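How a small film gets its sound back

How a small film gets its sound back

9 February 2019

The harbor drama Rebelo opens this month on a limited number of screens. It runs 90 minutes, was shot on a ferry and in two streets of the port town of Dindholm, and contains very little dialogue recorded on the day. The lines in the ferry scenes were almost all replaced afterward, in a room with no windows, over the course of 11 working days.

Dialogue replacement is an old practice and a routine one. Most features use it for a handful of lines. Rebelo used it for whole reels, and the production company, Rirutico, agreed to let this magazine follow the process from the first spotting session to the final mix.

The problem was the engine. The ferry is a working vessel with a diesel plant directly below the passenger deck, and the deck is where the two leads spend the middle hour of the story. The production could afford the boat only while it was running its regular timetable, so the engine could not be shut down between takes. The noise it makes is low and steady, with a second, sharper layer that comes and goes as the load changes. Filters can reduce the first part. The second part falls in the same range as speech, and cutting it takes the consonants with it.

The sound crew knew this before the shoot began. They placed wireless microphones under the actors' coats and kept a boom overhead, and treated everything they recorded on the ferry as a guide track. A guide track is kept for timing and for performance. It tells the actor in the studio how fast the line was spoken, where the breath fell and how loud the voice was. It does not need to be clean, but it does need to be complete, and the crew recorded every rehearsal as well as every take.

Spotting

Work in post-production started in December with the picture nearly locked. The dialogue editor goes through the film and marks each line as usable, repairable or lost. Each lost line becomes a cue. A cue has a number, a start time, an end time, the name of the character and the exact words spoken, which often differ from the words in the script.

The list for Rebelo came to 300 cues. Some are a single word. The longest is a speech delivered at the stern rail, in wind, and it was broken into nine pieces so that the actor could hold each one in memory. Splitting a speech in this way makes sync easier and makes performance harder. The editor tried to place each break at a point where the character turns away or where the film cuts to the water, so that a small change in tone between pieces would pass without notice.

The room

The recording was done at Clurnura, a post house that mainly handles television. Its dialogue room is small and heavily treated. This suits close interior scenes. Exterior scenes are more difficult, as a voice recorded in a dead room and laid over an open deck tends to sound as if it is coming from somewhere nearer than the person speaking.

The usual answer is distance. Two microphones were set up, one of the same type used on the boom and one of the same type worn under the coats. The boom model stood well back from the actor and slightly above head height. The worn model was fixed to the chest, under fabric of similar weight to the costume. Both were recorded for every cue, and the mixer chose between them shot by shot. In the wide shots the distant microphone was used alone. In the close shots the two were blended.

The actors stood for all of it. One of the leads asked for a rail to hold, and a length of pipe was clamped between two stands at the same height as the one on the ferry. The difference can be heard on the recordings. A person leaning on a rail pushes air differently from a person standing with free arms, and the guide track was full of that effort.

Three short beeps lead into each cue, and the line starts where a fourth would fall. The actor hears the guide in one ear and watches the picture. An experienced performer can match lips within three or four attempts. The average here was higher, partly because the leads had little studio experience and partly because the director kept asking for takes that changed the reading. Several changed readings were used in the finished film.

Cloth and footsteps

Replacing the voice removes everything else that was on the track. A coat sleeve, a bag strap, a shoe on steel plate: all of it goes out with the engine and has to be performed again. These sounds are made to picture by a foley team, in three passes. The first covers footsteps, the second covers props and the third covers clothing.

The clothing pass is the least noticed of the three and takes nearly as long as the others. The performer sits close to a microphone with fabric in hand and follows the movement of the body on screen. Weight and weave both matter. Smooth synthetics give a bright hiss that carries over music, while heavy cotton gives a dull brush that is easily lost.

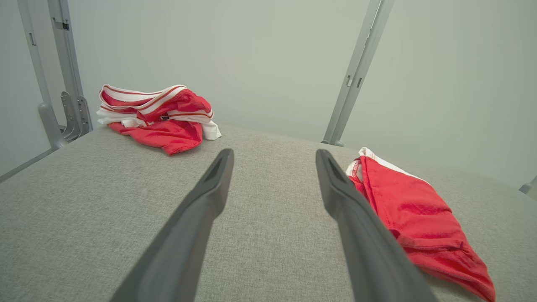 Red and white clothing on a gray woven surface.

For Rebelo the cloth track was recorded low and mixed lower. In the cabin scene it is almost the only sound under the voices, apart from a room tone built from the quietest seconds of the location recordings.

The mix

The engine then had to be put back. A ferry with no engine sounds false, and the audience has seen the funnel. The sound designer had asked for clean recordings of the plant at each speed setting, taken without actors present, and these were laid under the new dialogue at a level the mixer could control. On a close-up the engine drops a little. On a cut to the car deck it rises.

The final mix took eight days. Two lines from the original ferry recordings were kept in spite of the noise. One is a laugh. The other is a half-finished sentence near the end of the crossing, where the studio version matched the lips and was judged to be flatter than the guide. The mixer raised the engine for several seconds before the line begins, so that the old noise arrives under cover of the new one, and let it fall again over the cut to the dock.

Rebelo is released by Rirutico. Screenings in Dindholm will be shown with captions.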